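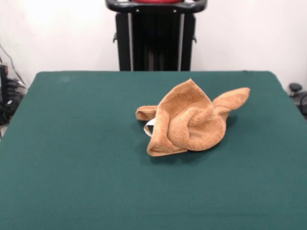 Elum hand towel in tan, on the green felt table. Unfolded.

Elum terry towel -- hand size, tan

Back in stock. Thick looped terry, same both sides, white label at the hem. Sold singly or in packs of 2. Bulk box is 50, ask Lovely for the trade price.

Colour first, because we get asked every week. Listed as tan. Some people call it peach, some say light orange, one customer in April sent hers back as "biscuit". All the same towel. Shifts a bit depending on the light where you are. If you need it to match something you already have, send for a swatch, they're free, just put SWATCH in the order notes.

Feel -- soft, a bit nubby. Not a thin towel. Takes up more room in a drawer than the old Iment ones did, so if you're replacing those like for like measure your shelf first please. We've had two lots come back for that and we do charge the postage.

Also in this range: face cloth, bath towel, bath sheet. Bath sheet out of stock till further notice. Plain hem on the face cloth, woven band on the rest.

Washing
40 degrees with like colours. First wash on its own, there will be fluff, it's new terry, empty the filter after. No fabric softener -- it coats the loops and then the towel won't dry anything. Tumble on low or line dry. Shake it out hard before you hang it, brings the pile back up. No bleach, no ironing over the band.

If a loop pulls, snip it. Don't tug. It won't run. 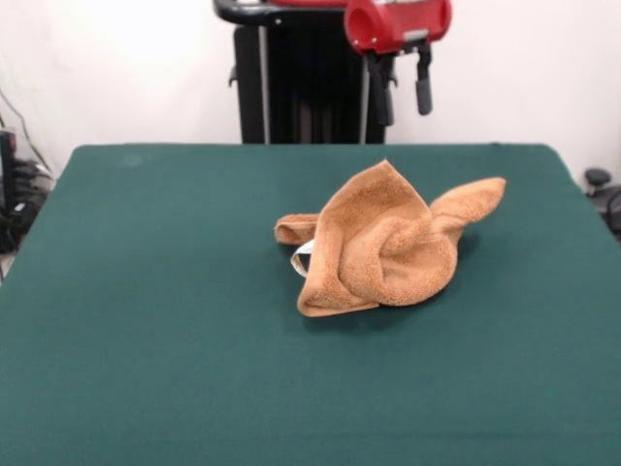 Same towel, bunched up, label showing lower left.

Label
Small white one. Stitched in, so if you cut it off go carefully and leave the stitching alone. For care homes and gyms we can swap it for a name tape, minimum order one box, allow 14 days. Send the wording typed out in an email, not a photo of a bit of paper. Ariel does the tapes on the Dumlao machine and can only fit one line of lettering, so keep it short.

Creasing
Comes up in the reviews a lot so a word on it. Terry doesn't crease like a sheet does. Leave it in a heap and you'll get soft folds and a few lumps, give it a shake and lay it flat, smooth from the middle out with your hand. Fine after that. Packed orders do arrive with a hard line where the fold was, goes in the first wash.

Folding to fit a shelf
How we do it in the packing room. Lay flat, long side towards you. Left over to the middle, right over to the middle, then in half. Band to the front if it's going on show. Edges never line up perfectly on thick terry, dont worry about it, put the open side to the back of the shelf.

For hotel stacks Consolacion does a thirds fold insted, neater but slower. Instruction sheet goes in every trade box, or we can email it.

Delivery and returns
UK orders over £50 go free. Under that it's the usual rate, shown at checkout. Collection from the Plarnbridge counter by arrangement, ring first. Returns unwashed please, with the label still on. Washed towels we can only take back if there's a fault -- send a photo of the hem or the seam and Rodica will sort it.

Faults we replace: split hem, missing loops in a patch, band coming away at the side. Faults we don't: bleach spots, hair dye, anything the dog did.

Ref for the tan is 1064. Please use the ref when you phone, the other colours sound alike and we've sent the wrong ones out before.

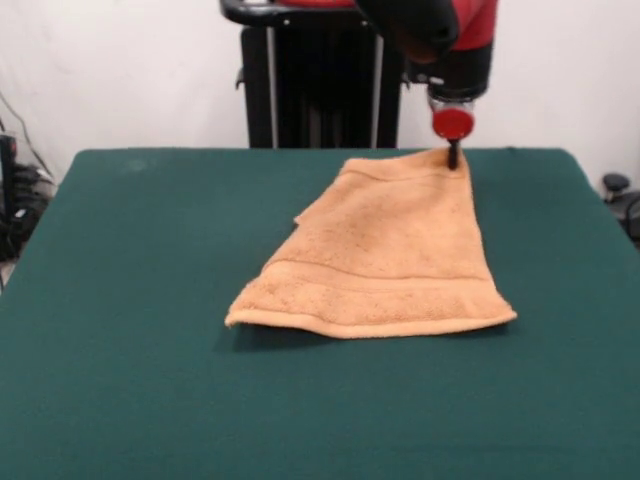
Plarnbridge, 2 August 2021

Stock note. New delivery of the tan is in and on the shelves, singles and packs both. Band across the lower end as usual, two ridged lines side to side. Back orders go out first, oldest at the top of the list, then the website opens for the rest. If you've had an email from Efren your order is already boxed, no need to ring.

Trade boxes later this week. Face cloths in tan still short, white ones fine.

Price held for now. Cotton is going up so can't promise past this delivery.

Questions to Lovely Padilla at the counter or through the contact form. Swatches posted second class.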